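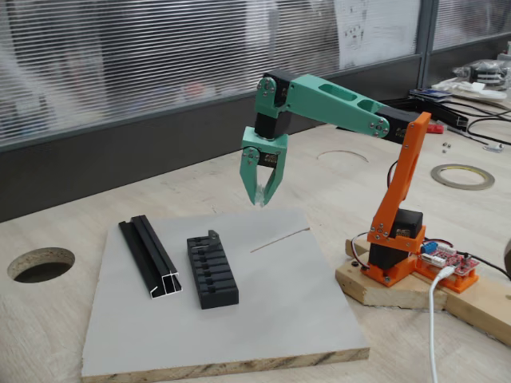
PART TWO: SPACE OPERA AND ITS PLUMBING

Chapter 4
How Long Does It Take to Get There?

14 shares | 60 comments

Every space opera has a timetable, whether or not its author has written one down. Readers will write it down for them. If a warship leaves Bravport at breakfast and reaches the rebel moon before the coffee is cold, then every later ship of that class can do the same, and the siege in the third act, the one that depends on the relief fleet being three weeks away, has a hole in it large enough to fly the relief fleet through.

In the last chapter we looked at how empires in science fiction are governed, or at least how often somebody shouts in a throne room. We now turn to distance. It gets less attention than villains do, and it does a good deal more of the work.

Consider the opening of The Julness Crossing, the first book in the long-running series published by Leemans. A customs clerk at Bravport receives a message saying that the old emperor is dead. She reads the date at the top and works out that he has been dead for 14 months. In that time she has stamped 1384 documents in his name, and she spends the rest of the first chapter wondering whether any of them are legal. There isn't a single explosion until page 60, and by then most readers don't mind.

The scene is worth slowing down for. We learn that news moves only as fast as ships do, and that ships are slow. We learn that the empire is big enough for a law to go stale on its way to the people who must obey it. We also learn that our clerk is the sort of person who counts. The author never stops to explain the engines. A rival series would have given us four pages on the engines, with a diagram.

Slow worlds and fast worlds

For the purposes of this book, a slow world is a setting in which travel between stars takes long enough to hurt. People say proper goodbyes. Children grow up while a parent is away, and generals get orders for a war that has already finished. Slow worlds look a lot like stories about sailing ships, and their authors have usually read a great many of those. You can tell by the rum.

A fast world is one in which the stars are a commute. A smuggler can be double-crossed on one planet in the morning and be complaining about it on another by 4 in the afternoon. Fast worlds are good at chases, rescues and bickering in the cockpit. They are poor at loneliness, and they have trouble explaining why the cavalry is ever late. The usual fix is to break something: a drive, a relay, a droid with the coordinates in its head. Once or twice in a trilogy this is fine. After that, readers start to wonder who is doing the servicing.

Most settings sit somewhere between the two, and many slide from one to the other without telling anyone. The Julness books are a fair case. In the first volume the run from Bravport out to Fliltetent takes a whole winter, and two characters fall in love and out again before the ship has docked. By the fifth volume the same run is being done between chapters. No new engine is ever mentioned. The fan explanation is that the later captains are braver. The likelier one is that the plot had grown, the cast had scattered over nine planets, and somebody had to get them all into the same room for the coronation.

Is this a fault? It depends on what the distance was for. If a long trip only ever supplied a bit of atmosphere, a shorter one costs the story very little. In the Julness books, though, the slow post is the reason the empire falls apart. Governors at Fliltetent make their own laws because waiting for an answer would take half a career. Speed the ships up and those governors no longer have an excuse – they're just rude.

What to watch for as you read

When you start the set extracts, keep a pencil handy and mark any sentence that tells you how long something took. Mark the vague ones too. "Days later" is a favourite, and so is "after the long haul from the rim", which can mean anything from a weekend to a marriage. Then look at who knows what, and when. A character who hears of a distant battle too early is the commonest slip in the genre, and it tends to turn up in the chapter the author enjoyed writing most.

We begin with messages, as they're easier to track than fleets and don't fire back. Section one compares three ways of sending bad news across a galaxy: by courier, by relay, and by a stranger in a bar who has been paid to mention it.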